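Shared workshop's home-built arm takes on the battery drawer

December
By Jolene Maihi

The two-fingered robot arm that has been taking shape on a corner table at the Flemar shared workshop has a new job, and it's a wonderfully ordinary one. Its builders want it to sort the small household stuff that piles up in every kitchen drawer: remotes, batteries, little containers, odd lengths of this and that.

Eilidh Swanson started the project, which goes by the name Brunix, after a winter of drawing gripper designs at her kitchen counter. She moved it to Flemar when the arm got too big for the counter (and too loud for the family). The motors were bought, the fingers are dark green and were made at the workshop, and nearly everything else came out of somebody's parts bin.

"I wanted it to handle things people have at home," Swanson said. "You can get very good at picking up a foam cube and learn nothing at all. A remote is slippery, it's long, it lands at a different angle every time. It's a great thing to practice on!"

The fingers are on their fourth shape. Earlier ones had broad flat ends that pushed a battery across the table instead of getting hold of it, so the current pair narrows to a point. They have been through 3000 closes on the bench so far and have the scratches to show for it. A fifth version, with a softer edge, is being drawn up now.

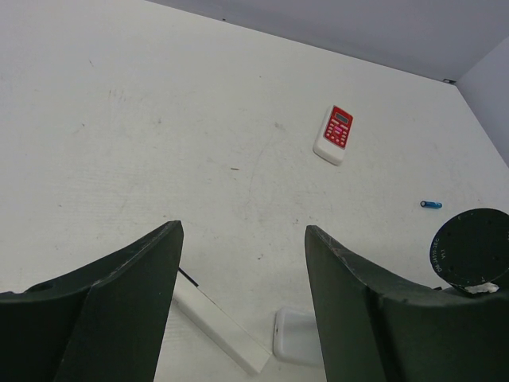 The gripper open over the table, with an AC remote and a small blue battery to the right.

Small batteries are still the hard part. An AAA cell is light, it rolls, and it gives the fingers very little to hold. In the last round of practice the arm was given 200 tries at picking one up and managed 127, a big jump from the fall, when Swanson's notebook mostly says "rolled off." Remotes go much better, and she now puts them down face up, face down and slantwise to keep things interesting.

Anyone thinking of building one will be glad to hear that the money side is not too scary. Swanson puts her spending at $500 before the motors, and says a patient shopper could beat that. The wiring took longer than the rest of the build put together. She has redone the cable run along the forearm twice — the first one snagged every time the wrist turned — and the joint at the wrist still comes apart more often than she would like.

Flemar members have been stopping by with things for it to try. A translucent tub was an early favorite. Glasses cases and a tape measure are next on the list, and there is already a friendly argument going over whether a set of keys is fair.

The arm runs most evenings from 6:30 p.m., and visitors are welcome to pull up a stool. Swanson plans to put her finger drawings and parts list on the workshop's shared drive as soon as version five is cut, and she is looking for a second pair of hands for the wiring.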